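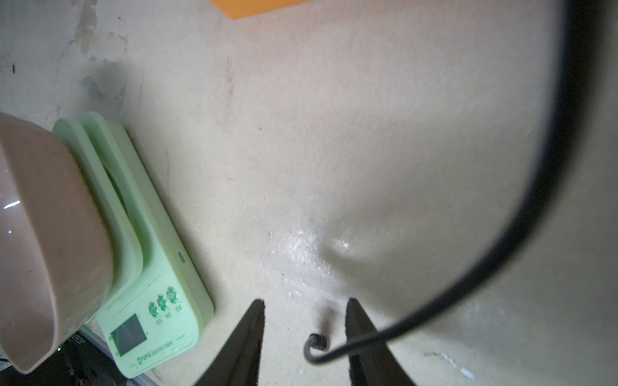 The hardest thing to teach is when to let go, says Randi Isaksson. Closing the gripper is easy to show, according to her, and everybody does it well after one afternoon. Opening it is different. People open too early, or they wait and wait, and the machine learns the waiting too.

5 min read

2/22/26 -- At the Boström building in Vomden, a small team has been teaching a pair of robot arms to do kitchen work by remote control since September. The firm behind the work is called Roditz. It makes a teaching system with the name Vivon, and it wants to find out how little a person must know before he or she can show a robot a useful task. The team has now finished the first part of its plan and has agreed to say something about how it went.

The idea of Vivon is simple to explain. The operator sits behind the workspace and holds two light arms, one in each hand. When the operator moves the left one, the left robot arm moves in the same way, and the same with the right. At the same time the system saves the pictures from the cameras and the position of every joint. After many such recordings, a program is trained on them and tries to do the work alone. No line of code is written for the task itself.

For this first part Roditz has chosen work that most people would not call a task at all: placing a bowl on a kitchen scale, and taking it off again. One arm brings the bowl, and the other one stays near the scale in case it has to be held in its place. The goal was 300 recordings of good quality. The team has kept 299 of them. The missing one was removed last week, when Isaksson watched it again and saw that the operator had stopped in the middle to answer a question from a colleague. The arm hangs still for a while in this recording and then continues. She says that a person understands such a pause at once, but that the program has no way to know it was not a part of the work.

It will be replaced, she adds, but she is in no hurry with it.

Why a scale? The firm gives two reasons. The first is that kitchens, bakeries and school canteens weigh things all day, and some of the customers Roditz talks with have asked for help with exactly this. The second reason is more practical for the teachers. A scale is a light thing which can slide when it is pushed, and its platform is not much bigger than what one puts on it. If the bowl comes in from the side and too low, it hits the edge and moves everything. If it is dropped from too high, it can land crooked. The operator must come from above and go down slowly, and this is a movement that can be seen well in the recordings, so the team can discuss it.

The discussions have been many. In the beginning there were no rules for how to show the task, and each operator did what felt natural. One person made big, round movements. Another went in straight lines and stopped at each corner. All of them got the bowl to the right place, but the first program that was trained on the mix did not behave well. It began with the style of one person and changed to another in the middle, and at the point of changing it often hesitated over the scale without going down. The team threw away these early recordings and started again with a written page of advice, which hangs now beside the operator's chair.

The page is short. Move at the speed you would use with a full cup. Look at the screen, and leave the real bowl alone with your eyes. Do not correct a bad grip in the air -- put the bowl down and take it again. If you are tired, say it.

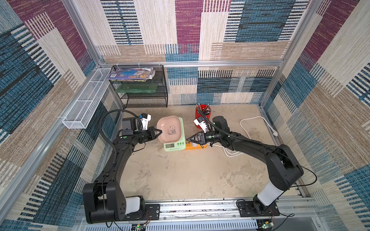

The advice about the grip has caused the most talk, and the reason is in the shape of the fingers. Each Vivon arm ends in two narrow fingers that close parallel to each other, and a person who is used to having five of them will first try to take a bowl the way one takes it at home, with the thumb over the edge and the others under it. This does not work. Operators were therefore told to take the bowl by the rim only, one finger inside and one outside, and to keep it as level as they can. With the pink square bowl this is easier on a straight side than at a rounded corner, and the left arm normally takes the left rim so that the right arm can stay free on the other side of the scale. There is a drawing of a panda printed in the bottom of the bowl, and this got a use which was not planned. When the bowl is held correctly, the operators say, the panda should look calm. If it leans, the grip is wrong. It is not a scientific method, but new people understand it faster than they understand angles.

Other objects are allowed to stay in the workspace during the recordings. In the first weeks the floor was cleared each time, and the result was a program that worked only on a cleared floor. When a pen holder was put down behind the scale, the arm slowed and took a strange way around, even when there was a lot of space. Now the team leaves things where they are for some recordings and moves them for others. Cables also lie in view. Isaksson says that a real kitchen has cables and that she sees no good in hiding them from a machine that will work beside them.

The cameras near the grippers were another matter that took time. An operator who can see the whole workspace from a fixed camera feels safe, but has difficulty to judge the last piece of the way down. The camera at the wrist shows the fingers and what is just in front of them, and not much more. Most new operators look only at the big view and forget the small one. The more experienced do the opposite in the last moment, and their recordings are calmer at the end. Roditz has tried to put both views next to each other in equal size, and then to make the wrist view grow when the arm gets close. The second solution was popular with the newer operators and disliked by the others, who found that it pulled their eyes away. For the time being each person may choose.

How good is the result? Here the firm is careful. The program trained on the recordings has been tested, but Roditz does not want to publish a success rate before the tests have been repeated with bowls that it has never seen. What the team says is that the arm finds the scale reliably when it stands in the part of the floor where it stood during the teaching, and less reliably when it is placed near the walls. The letting go, which Isaksson named first, is still the weak point. Sometimes the arm puts the bowl down well and keeps holding the rim, as if it was expecting somebody to say thank you.

She believes that this comes from the operators, herself included. A person who controls an arm from a distance does not feel when the bowl touches the platform. There is no weight in the hand which disappears. So one waits a little extra, to be sure, and looks at the screen, and then opens. If this happens in most of the recordings, it becomes the lesson. The team has begun to practice the ending separately: bowl already over the scale, go down, open, go up. An operator does 12 of these and takes a break. They are not counted among the recordings for the main task.

A next version of Vivon should give a small resistance in the operator's hand when the robot meets something. Roditz has such a version in its workshop but did not want to show it, and gave no date. There is some disagreement about how much it would help. One of the operators, who asked to be without name here, has the opinion that good eyes are enough and that people only need more hours. Isaksson would like to have it tomorrow.

The plan for the second part is larger. The goal is 1,000 recordings, and the work will be longer, with something poured into the bowl after it has been placed. Pouring needs both arms at the same time, and the operator must do two different things with two hands while looking at a screen. Dry goods come first, probably rice or lentils. Liquids have been discussed and put off, partly out of respect for the circuit boards that hang close to the bases of the arms.

Roditz is also looking for new operators for the second part. Experience with robots is not asked for, and the firm says that it may even be a small disadvantage, as engineers tend to move the arms like engineers. What it would like are people who have worked with their hands in a kitchen, a laboratory or a shop. The training takes two days, and the first of them is spent mainly on picking up and putting down. Those who are interested can leave their name at the reception in the Boström building, ground floor, and ask for the Vivon group.

Share this article
12 comments
Home News Technology Work Local Contact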